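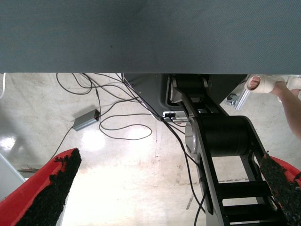
Page last changed: August

Put a cloth down first
By the Grabowska workshop pages editor
3 shares | 0 comments

Most advice on small gear work starts with the gears. I think it should start with the table. A bare hard top is a poor place to build anything with loose metal parts, and I would take an old dark cloth over any of the fitted trays sold for the job.

I came to this view through a Merkmont gearbox that I took apart on a bare bench. One gear rolled off the back and landed on concrete. It had a nick in one tooth afterwards, and a nicked tooth makes a noise you will hear every time the thing runs. The replacement took weeks to come.

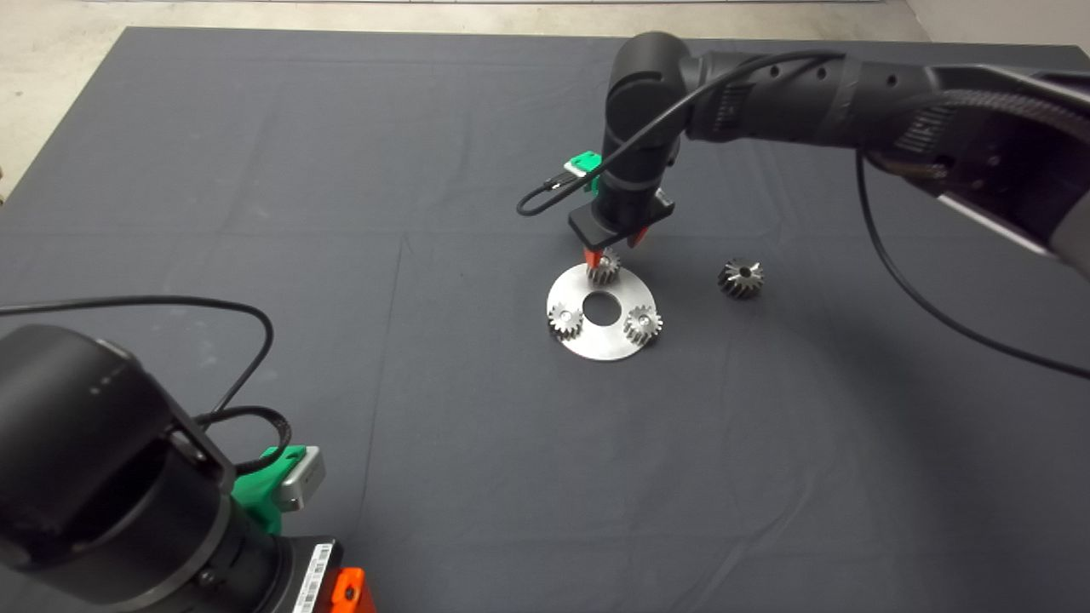 A planetary set is a good test of a work surface. There are several small parts that look alike, and they all have to sit in the right place at once. Charcoal grey suits the job well: three silver gears stand out against it, two on the plate and one just above, and even the darker gear lying off to the right can be found without hunting. I leave the fold lines in mine. Some people iron them out, but a slight crease has never spoiled a build of mine.

The case for trays is that every part has its own pocket. Flundard makes a decent one, and I used it for a whole winter. My trouble with it was that I spent my time moving parts in and out of pockets, and the pockets were never the right size for the gears I had. On a cloth you lay things out in the order they go together – the layout is the instructions.
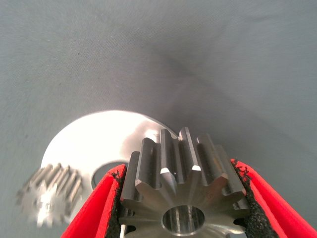 Handling matters nearly as much as the surface. I was taught to pick up a gear by whatever part came to hand, and I now think that was wrong. Before it goes near the plate, I want to look at the face and the teeth. With straight-cut teeth like these, and the bore facing you, a burr has few places to hide, and bright light along the tips helps. Turn it, check the rest, then fit it.

Cloth does have faults. It holds grit, so shake it outside and wash it when it gets oily. Don't use anything fluffy.

Contact Narnavent Pages | © Narnavent | Back to top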